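Open Sunday at the Notenent workshop - anyone else go?
Forum: Makers and Menders > Days Out

wiltonwanderer
Well, I finally got myself along to the robot open day at Notenent on Sunday and had such a lovely time that I thought I'd write it up for those who couldn't make it (sorry in advance, I do go on). It's in the old Poretti furniture works, the brick one with 1933 over the door, and they'd put the kettle on before we had our coats off. Pushpa Upadhyay gave the welcome talk and then let us wander, and you could stand as close as the tape allowed and ask whatever you liked.

The bit I went for was the arm working on wooden furniture, as I spent most of my working life gluing the stuff together. I stood there for 40 minutes and my grandson had to come and fetch me!

glue_pot_gary
Glad you enjoyed it, but I came away a bit flat. I watched the same demo after lunch and it was ever so slow. Any apprentice I ever had would have done the job and swept up by the time that arm had made up its mind.

wiltonwanderer
Oh Gary, you'd grumble at a sunrise. I did ask Neelam Kanaujia about the speed, and she said they keep it slow on open days with children about, and that she'd sooner have it careful than quick anyway. I thought that was fair enough.

mrs_tenon
We went in the morning and I'm somewhere between the two of you. It is slow, and I did find myself wanting to reach over and help - but I liked that they let it have a go at real pieces with curves in them. Last March we went to the one at Chauhan and all it did was stack cubes. Very pretty cubes, but still.

Did either of you manage a decent look at the round piece? We were stuck at the back behind a pushchair.

wiltonwanderer
I did, and here you are. The gripper's at the wooden ring with its two fingers nearly touching, and you can see the upright block between the ring and the big disc. Lovely grain on that disc too.
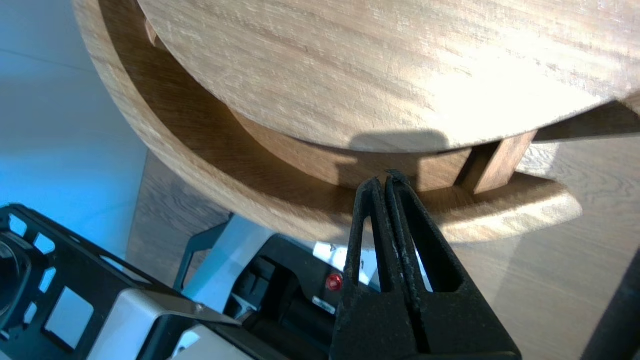
Re: the round piece

glue_pot_gary
All right, that's a nicer view than I had from the side. I'll give them the wood. Those fingers have had some use, look at the scuffs on them. I still say a curved rim is an odd thing to give a gripper like that, I'd want something softer against a finished edge.

mrs_tenon
Thank you, that's just what I was after! I hadn't realised there was a block standing between the two parts, I'd taken it for one solid lump from where we were. Gary, I wondered about marking as well, but I didn't get near enough to ask.

benchdog
Joining in as I'm thinking of going to the next one. Is there parking, and is it all right for somebody who can't stand for long?

wiltonwanderer
Parking's round the back, turn in by the tyre place and ignore the sat nav. There are 2 benches near the demo area and they were very good about bringing out more chairs. Take a cushion if you're like me. The tea is free but the cake isn't, and the lemon one goes early.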